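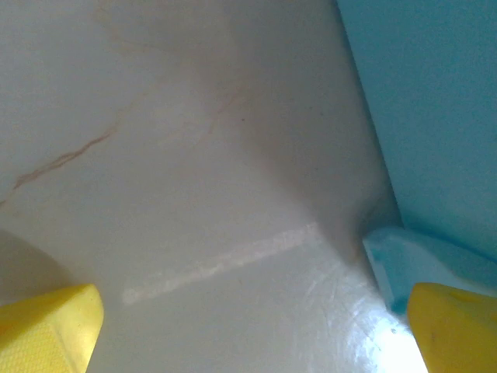 Home | Files | Card | Issues

Garkville bin-handling demos: data card

117 runs, all steered by hand at a distance by Dorota Ziółkowski and Thongchai Kaewsai. Treat "expert" in the old notes with care.
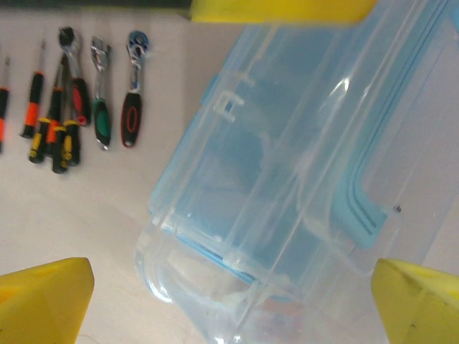 Both drivers had over 4 hours of practice, and I doubt that was enough. Clear plastic is a poor thing to learn depth from.
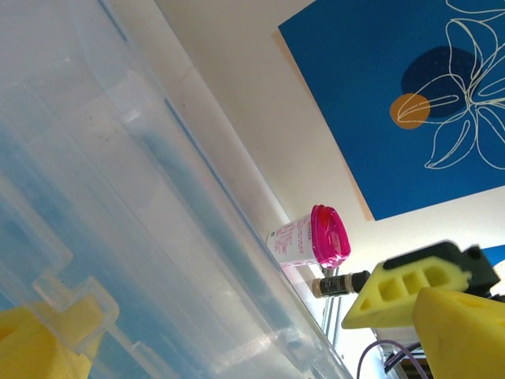 Will a model trained on this work with other bins?

I wouldn't bet on it. We haven't tried any.

Malcolm Bramwell

4 comments | 128 shares
Last updated: April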